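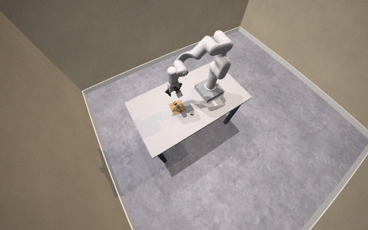

Jadwiga Szczepańska would like it on the record that she was against the robot. She had worked the kitting tables at Desora for long enough, she told the meeting, to know that anything described as a helping hand would need a hand of its own by lunchtime. Her objection was noted in the minutes, along with her request for a better chair.

She got the chair. The company also got the robot, and on July 19, 2023, Desora is announcing that Liem, its automated sorting and kitting program, will move into regular service at the Puson packing site in September.

Desora packs small sets for other companies: letter blocks, game pieces, craft parts and the tiny items that end up under a sofa by the second week of January. The work consists of picking up a small thing, turning it the right way, putting it on a tray, and then doing it again. A full shift comes to 1120 trays. People are good at this for the first hour or two and then, by their own account, begin to think about soup.

Liem gives the picking and placing to an arm with a two-finger gripper. Each new kit is first worked out in simulation, where a dropped block costs nothing and rolls under no one's shelf. The simulated arm practiced the first letter-block kit for 161 hours before Desora was willing to talk about it in public.

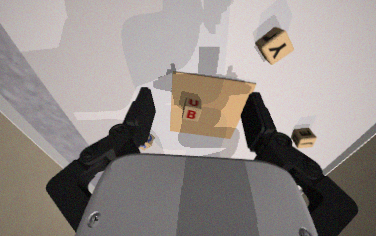 Blocks were chosen as the starting point because customers complain about them the most. A missing game piece may go unnoticed for years, but a child who cannot finish her own name will raise the matter at once, and her parents will write to us.

No jobs at Puson are being cut. The 4 people now on the kitting tables will move to checking finished trays, setting up new kits and deciding what to do when the arm meets a part it doesn't like. They will be paid at a higher rate, and they have asked us to put that in writing, so we have. Training is on company time. The early shift, which was loved by one person and put up with by the rest, will end.

The arm will handle some 900 trays a shift to begin with - fewer than the people it is taking over from, a fact they have mentioned to management more than once. The remainder will be packed by hand until the program catches up.

The first customer kits to go through Liem will be for Bakitness, which has agreed to a slower delivery schedule through the fall. Other customers will see no change to their orders and do not need to do anything.

Szczepańska will lead the tray-checking team. She has the authority to stop the arm at any time and has asked whether she needs a reason. She does not.

Questions about the program may be sent to the Desora press office. Requests to visit the Puson site will be considered after the September start.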